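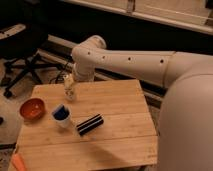

Figure 3. The tabletop setup at Favley, with the arm over the back of the board. The bowl, the cup and the striped block are on the left half of the table.

4.2 Gathering the demonstrations

I'll be upfront that this part of the project ate most of my semester, and I enjoyed nearly all of it. The learning method in Section 3 is only as good as the examples you feed it, so I want to spend some time on how we got ours (skip ahead to 4.3 if you just want the training settings).

We recorded 600 demonstrations in total. Each one starts with a handful of everyday objects set out on the bamboo board, and the person driving the arm gets a short written instruction such as "put the striped block next to the bowl." Figure 3 shows the kind of layout we mean. The fixed camera gives us most of the board plus a good chunk of whatever is behind it, and we kept all of that in the training images. I tried cropping tightly to the tabletop in an early version, and the policy got noticeably worse at reaching toward the back edge. My guess is that it was using the room to work out where the arm was!

Objects came from a pool we call the Zunwood set. I picked them for being annoying in different ways. Round, shallow things are hard to approach from the side, small upright things tip over if you breathe on them, and flat things with a strong pattern confuse our pose tracker (stripes at a diagonal are the worst, and I have the logs to prove it). Before every recording, a small script called Pretamar drew a new layout and printed it on the screen, and we placed things by hand to match. We were never perfect at this, and I decided early on to leave the placement errors in.

Sessions were capped at 25 demonstrations per person. We began without a cap, and when I went back over the early recordings I could see my own driving get sloppy toward the end - long pauses, wide loops, a lot of second tries. Those early recordings are part of the data too, but they carry a flag in the Martens index so that anyone can filter them out.

After recording, I watched every demonstration at double speed and gave it one of two labels. "Clean" means the instruction was carried out on the first attempt, and 311 of them made it. "Recovered" means the driver missed or dropped something and then fixed it. I held back 74 demonstrations for testing, drawn from both labels, and no layout in the test portion shows up in training.

The recovered ones deserve a word of their own. I nearly threw them away! Section 5.1 compares training with and without them.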